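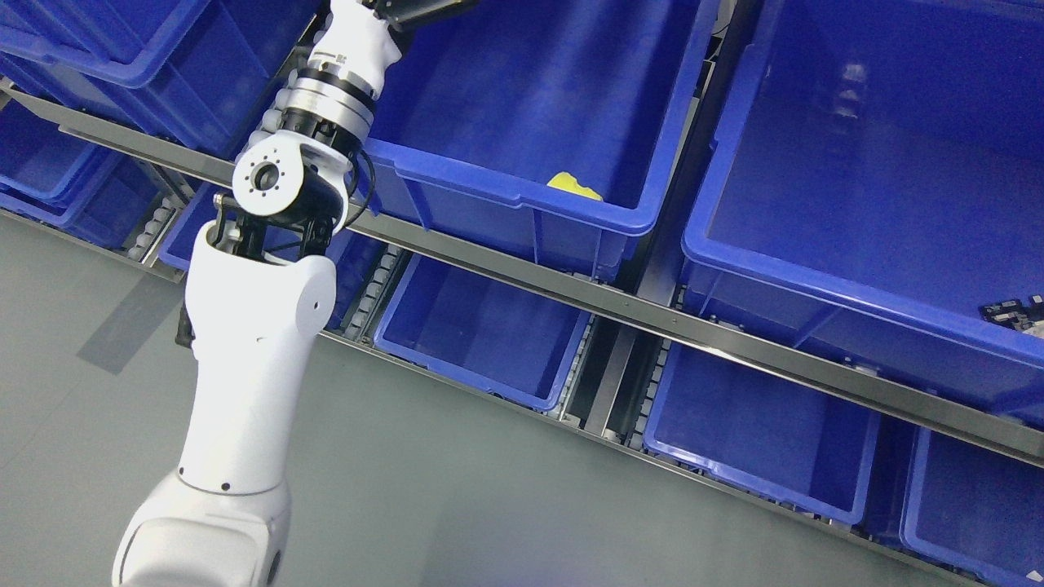

I'd been warned about the gate. "Shut it behind you before you say hello," the email said, "or you'll be chasing a pointer down the lane." So I shut it, and then said hello, to a woman in wellies and eleven noses.

She's fostered older dogs for Stitby for most of her grown-up life, and she only agreed to talk to me if I kept her name out of it. "I don't want people leaving dogs at the gate," she told me. "It's happened. Twice at Christmas." Fair enough! So no name, and no village either, and I've promised not to describe the front of the house.

Tea first, in the kitchen, with a very old lurcher lying across both my feet. I asked how many dogs had been through the place and she went off to fetch a notebook (a proper red one, spine gone, held together with a hair bobble). Each dog gets a line: name, age if known, where it came from, where it went. The last line was number 210.

"That's him you've got on your feet," she said. "Batanix. Don't look at me, he came with it."

Batanix was handed in last August at fourteen, with bad teeth and a lump that turned out to be nothing much. He was meant to stay a fortnight. I asked whether anybody had come to see him and she laughed so hard she had to put her mug down. "One couple. Lovely couple. He weed on the man's shoe and went back to bed."

I've had old dogs myself, and I wanted to ask the thing I always get asked, which is how you can bear taking them on when you know you'll only have them a year or so. She didn't answer straight away. She got up and let the spaniels out, then let one of them back in again.

"I'm not brave about it," she said. "I cry in the car. I've got a lay-by I use, coming home from the vet's, and I have my cry there and then I come in and do the teas. They still want their teas, don't they?"

The teas are quite an operation. Two of the dogs are on soft food, one has to eat in the downstairs loo with the door shut because she steals, and Batanix will only eat if somebody's sitting on the floor next to him. So somebody sits on the floor next to him. Her knees aren't what they were, and she's got a gardening cushion for it.

Money came up, as it does. The Vasura sale, the one in the church hall with the awful raffle, brought in 1546 pounds this spring. One dental and one operation ate nearly all of it. Stitby pays the vet's bills where it can, but she buys the beds and blankets herself, and she's very firm about blankets. "No duvets. Please tell them. They pull the stuffing out and then they eat the stuffing."

There, I've told you.

Before I left I asked about the first dog in the notebook. She didn't need to look. Horobets, a black crossbreed with one ear, taken in for a weekend when the kennels flooded. He lived with her for over 40 months, slept on the stairs so everyone had to step over him, and never once came when called.

"I still step over him," she said. "Third stair. My sister thinks I've got a bad hip."

I got my feet back eventually. Batanix had to be lifted off, grumbling, and one sock was soaked through with dribble. I shut the gate behind me and one of the spaniels barked until I'd got the car turned round.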